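Busurer Hand-Held Gripper Kit: Workplace Review

Prepared for site managers and health and safety representatives

Scope of the review

The Busurer kit was assessed over one full recording cycle at Delbridge's Milham site, where 54 people are employed in assembly, packing and returns. Delbridge intends to automate part of its small-goods packing, and the employees who now do that work have been asked to record it with the kit so that the packing arms can be trained from their movements. The review considers the kit as a piece of work equipment. It also considers what its introduction has meant for the people required to use it, a subject on which the supplier's own documentation offers a single page.

The arms themselves had not been commissioned at the time of writing and no judgment is made on them. Readers seeking a comparison of robot arms should look elsewhere.

What is supplied

Each operator set comprises two hand-held grippers, a head-worn unit and a carrying frame for the back, with the connecting cables. The grippers are closed by a trigger in the grip. A square black-and-white marker is mounted on top of each and must be kept clean. Finger pads are replaceable and come in more than one pattern. Milham received four sets, two spare pairs of pads for each and a charging station of adequate quality.

The printed manual is clear on assembly and poor on everything else. Its section on fitting the head unit consists of a drawing and two sentences. Staff at Milham replaced it with a laminated sheet of their own within the first few days, and it is recommended that other sites do the same.

Setting up and fitting

A trained operator can be ready to record in under ten minutes. A new operator should be allowed half an hour, most of which will be spent on the straps. The back frame adjusts at the shoulder but not at the waist, and shorter employees reported that it sat too low. The head unit is acceptable for periods of up to forty minutes. After that, pressure at the forehead was the most frequent complaint recorded by the site.

Cables were the principal hazard identified. They hang from the equipment when the arms are lowered and can catch on chair arms and table corners. Delbridge has since introduced a clip at the hip and a rule that chairs are kept clear of the operator's working space while a recording is in progress. The clip should have been in the box.

Handling

The grippers are well balanced for their size. Operators with experience in hand packing adapted to them at different rates, and seniority was no guide. Several of the fastest packers on the floor found the first sessions discouraging, as their speed depends on using all the fingers, and the kit allows an opening and a closing and very little between. Ms. Chrysoula Bakalis, who has packed at Milham for many years and now leads the recording group, advised new operators to forget the target rate entirely for their first Wednesday session and to practise with soft items only.

Flat and thin objects are difficult. Scissors, tweezers and similar hand tools must be approached at an angle, and an operator who approaches them squarely will push them along the surface. Boxes with attached lids present a further difficulty, in that the lid is easily knocked shut by the second gripper. Operators developed the habit of keeping the second gripper well back until the item had been lowered into the box. This habit is worth recording in the site's instructions, as it was not suggested by the supplier and it made a clear difference to the number of spoiled recordings.
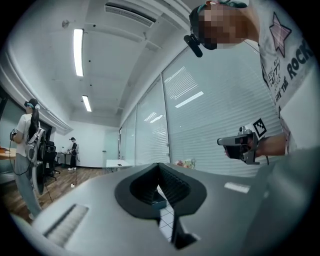

Operators at work with the hand-held grippers, Milham.

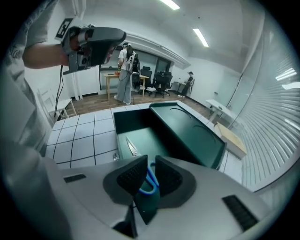

Noise is negligible. Heat from the back unit was noticed in the afternoon, and the site has moved recording to the morning where rosters allow.

Recording quality

Of the first 771 recordings made at Milham, 100 were rejected by the Busurer software on upload. The most common ground for rejection was that a marker had been lost from view, followed by recordings that had been started before the head unit was settled. The software states the ground in plain language, and this is to its credit. It does so only after upload, however, by which time the operator may have moved on to another item and will have to set the whole task out again. A warning during recording would be of more value than any other change the manufacturer could make.

Files are stored under an operator code. The review team asked who could connect a code to a name and received three different answers from three people at the supplier. Delbridge resolved the matter by holding the list of codes itself, in the payroll office, and by refusing access to line supervisors. Sites should settle this point in writing before the first recording is made.

Effects on the work and on those who do it

The kit alters the working day more than its size suggests. A packer who fills 200 boxes in a shift by hand will not approach that figure with the grippers, and should not be asked to. At Milham the daily rate was suspended for anyone on recording duty and the ordinary hourly wage was paid with the skilled allowance added. This was agreed before the kit arrived. Mr. Thanasis Rallis, the employees' representative on the health and safety body, considered it the single condition without which the trial would not have been supported on the floor.

Recording is slow, repetitive and closely observed. Some employees preferred it to the line, finding it quieter and more sociable, with time between tasks to discuss how an item ought to be held. Others asked to be returned to packing after one or two sessions, and were. Participation has remained by choice, and it is the view of this review that it should remain so at any site adopting the kit.

A more difficult question concerns what follows. Employees recording their own tasks are aware that the tasks are being recorded in order to be done by a machine. Delbridge has given an undertaking that no position will be removed from packing during the first year of the arms' operation, and that those who have taken part in recording will have first claim on the positions of arm attendant and quality checker. The undertaking was welcomed. It was also remarked, in the meeting held in March, that there are fewer attendant positions than packers, and that the undertaking says nothing of the second year. Management acknowledged both points and has not yet answered the second.

There has been some unplanned benefit. Methods known to two or three people, such as the order in which mixed kits are filled so that the lid will close, have been written down for the first time. New starters on the manual line are now trained from those notes. The returns section, which takes no part in recording, has asked for the same exercise to be done for its own work.

Comparison with the previous arrangement

Before the present kit the site had the use of the Xenos desk system for one quarter. The Xenos unit is fixed to a bench and operated through a pair of jointed handles. It is kinder to the neck and has no loose cables, and its recordings were seldom rejected. It occupies a bench permanently, however, and only one person may use it at a time. Operators at Milham also found that it encouraged movements unlike those they would make when standing at a packing table. The Busurer kit can be taken to where the work is done. For a site with varied goods and limited space this advantage is decisive. A site packing one product should consider the Xenos unit first.

Service

Two faults were reported during the cycle, a trigger that would not return and a charging bay that failed. Replacement parts for the first arrived in four working days. The second was still outstanding when the review closed.

Findings

The kit is suitable for use by trained staff in sessions of no more than forty minutes, with a break of equal length on other duties. It is recommended for sites packing varied small goods, on condition that rates are suspended during recording, that operator codes are held away from line management, and that an agreement on future positions is reached before the equipment is unpacked. Busurer should supply a cable clip, a waist adjustment and an in-session warning for lost markers. The manual requires rewriting.

Comments (4)

R. Delaney
We have the same kit and the forehead problem is real. A strip of sports headband under the unit helped our crew. Wash it daily, though.

packingroom_jo
Good to see the rate suspension mentioned. Ours was left at 80 per cent and the recordings were rushed and half of them came back. Can the wording of the Milham agreement be shared?

Thanasis Rallis
In reply to packingroom_jo: the employee side has no objection to sharing it. Please write to the Milham site office. The clause on the skilled allowance is on the second page.

M. Whitcombe
Has anyone tried the softer pads with scissors? The supplier recommended the firm ones to us and we are still pushing things across the table.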